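Print this thread | E-mail this thread

Thursday, July 14, 2022
By Chinyere Mohammed

1/
A few people asked how I keep the common room on Dvorak Street looking the same from week to week when so many of us use it. I'm going to put the whole routine in one thread so I can point to it later. It's mostly one table, one plant, some fake flowers and a vacuum.

2/
The room is 800 square feet with a gray marbled floor. Everything that lands on that floor shows. Crumbs, thread, hair, bits of packing tape. On the other hand it cleans up fast, and there's no rug to deal with. We had a rug until May. I don't miss it.

3/
I start with the light wood table. It's low effort and it's the first thing you see when you walk in. If that table is clear, the rest of the room gets the benefit of the doubt.

4/
Only two things live on it: the green plant in the small white pot, and the flowers. Everything else gets taken off. Mugs go to the sink. Mail goes in the tray by the door. Chargers go back to whoever owns them, or into the charger box if I don't know.

5/
I lift the flowers off first. Pick them up with the vase, all in one go. If you pull the bunch out and leave the vase sitting there, you end up wiping around the vase, and then the ring underneath never goes away.

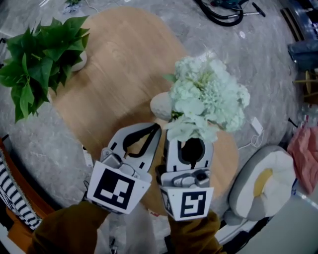
Flowers and vase coming up off the table together, plant staying put at the back.

6/
The plant stays on the table while I wipe. The pot is small, so I wipe up to it, slide it over, wipe where it was and slide it back. The leaves are wide and they hang out past the pot, so watch your sleeve.

7/
Cloth: plain cotton, damp, wrung out hard. Then a dry one right behind it. I go with the grain. I used a spray from Esow for a while and it left the top streaky in afternoon light, so I quit buying it. Water with one drop of dish soap does the job.

8/
Stains. The table has had a few. A dark patch can be a spill, an old water mark, or only a shadow from whoever is leaning over it, so move your head before you start scrubbing. I have scrubbed a shadow. It took me longer than I'd like to say.

9/
For real water rings I wait a day. Half of them fade by themselves. The ones that don't get a little furniture oil on a soft cloth, left overnight. I do this on a night when no one is booked in, and I leave a note on the table that says OIL in big letters.

10/
Next is the stuff around the table. Adapters and thin white cords collect on the floor in this room and I don't know where they all come from. Pick them up before the vacuum comes out. A thin cord in a vacuum brush is a twenty-minute problem.

11/
If a cord has to stay plugged in, run it along the wall. Please don't loop it across the open floor. People carry hot drinks through there.

12/
The seat with the yellow patch in the middle goes back beside the table when I'm done. It gets dragged all over. I shake it out on the landing once a week and hit it with the upholstery brush on both sides.

13/
Anything fabric that's been left behind - scarves, sweaters, tote bags - gets folded and put on the shelf by the stairs for six days. After that it goes to the donation bin at Skinitz. I've said this many times and people are still surprised, so now it's in writing.

14/
Vacuum. Ours is the teal canister with the red top. I park it out in the middle of the floor and work outward. The hose reaches most of the room from there, and I'm not dragging the body around and bumping table legs with it.

15/
Keep the hose in a loose loop by the base when you stop. Don't wrap it tight. The last one we had split right where somebody had been wrapping it tight, and a replacement hose plus a new floor nozzle came to $152. For that money you can very nearly buy a second vacuum.

16/
You can vacuum while people are in the room. I do it all the time. I just say which side I'm starting on. Folks at the long table usually shift over without being asked, and if they're in the middle of talking I do the other half and come back.

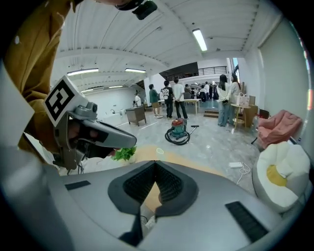 17/
FLOOR, PART TWO
After the vacuum I do a flat mop, barely damp. Two passes by the door, one everywhere else. Too much water on this floor dries cloudy and then you have to do it over. Change the mop pad halfway.

18/
Leave 36 inches clear between the wood table and anything else you put down near it. That's wide enough for a stroller or a walker. When the seat or a stool creeps in closer than that, people start cutting the corner and the table gets bumped.

19/
Back to the flowers. They're artificial hydrangeas, pale green going to white, with a few leaves mixed in. I bought them at a closing sale in Clemham. I know opinions differ on fake flowers. We tried real ones and the water got changed exactly as often as I was there to change it.

20/
Fake flowers need dusting too. Take the bunch outside, turn it upside down, and give it a shake. For the rest I use a soft, dry paintbrush, working from the middle out. A hair dryer on the cool setting is good if you've let it go for months. No water, and no wipes - the dye can come off.

21/
Squeeze the leaves flat between two fingers once in a while. They curl up at the edges. If a leaf pops off its stem, just push it back on. Glue if it happens a second time.

22/
Now the part that gets people: putting stems back. A fake stem has wire in it and it's springy. If you push a long one into a short, light container, it levers the container over. The little textured white cup is the worst for this. It weighs nothing, and one stem poked in at an angle will lay it on its side.

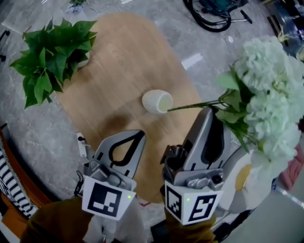
So hold the cup down with one hand and feed the stem in straight with the other. If you have small pebbles or dry rice, put a couple of spoonfuls in the bottom. I've also cut a stem down by a third with wire cutters and that fixed it for good. Measure it against the cup first. You can't add it back.

23/
The main bunch is another matter. It's full and top-heavy, so it needs something round and wide under it. I fluff the florets outward after it's in. If you fluff first they get crushed on the way in and you do it twice.

24/
Where to set it: away from the plant. The plant wants the window side and needs room for its leaves. If the two are touching they turn into one green lump and you can't tell which one needs water. (Only one of them needs water. Someone has watered the other one.)

25/
Plant care, short version. Finger in the soil. If the top inch is dry, water it in the sink, let it drain, dry the bottom of the pot, put it back. Wipe the big leaves with a damp cloth when they look dull. Turn the pot a quarter turn each week or it leans.

26/
The pot has no saucer right now. I keep meaning to get one. Until then, please don't water it on the table. See posts 8 and 9 for why I care.

27/
Throws and chair covers: straighten the black-and-white striped one last. It slides off the chair every time someone sits down, so there's no point doing it early. I've thought about pinning it. I tried pinning it. It pulled.

28/
My whole list, in order, for anyone who wants to copy it onto a card:
- take everything off the table but the plant
- damp cloth, dry cloth
- pick up cords
- shake out the seat
- vacuum from the middle
- flat mop
- flowers back, fluffed
- striped cover

29/
The supplies are in the closet under the stairs. Cloths are on the top shelf, mop pads on the hook, paintbrush in the jar. If you use the last clean cloth, take the bag of dirty ones home and run it through the wash. Warm, no fabric softener. Softener makes them push the water around.

30/
I'll add to this when I figure out the windows. I've tried newspaper and I've tried a squeegee and both leave a line along the bottom. If you have a method for tall windows that don't open, I'd like to hear it.

Print this thread | E-mail this thread

Comments

marlowe_t
Can confirm on the tight hose wrap. Ours split in the same place. We taped it for a year.

Gail from upstairs
For the windows, squeegee top to bottom and then run a dry cloth along the sill edge right away, before the drip sits. I can show you.

pennyweight
What kind of furniture oil? I have a light wood table and I'm scared of turning it orange.

Chinyere Mohammed
@pennyweight Plain mineral oil, the food-safe kind. Try it on the underside first. Mine went a little darker and then settled back.

@Gail from upstairs Yes please, any evening.

dustin_r
I was the one who watered the hydrangeas. Sorry. They looked thirsty.

kestrel88
Rice in the cup is a good idea but we got pantry moths that way. Pebbles or aquarium gravel.

Chinyere Mohammed
@kestrel88 Good to know. Switching to gravel.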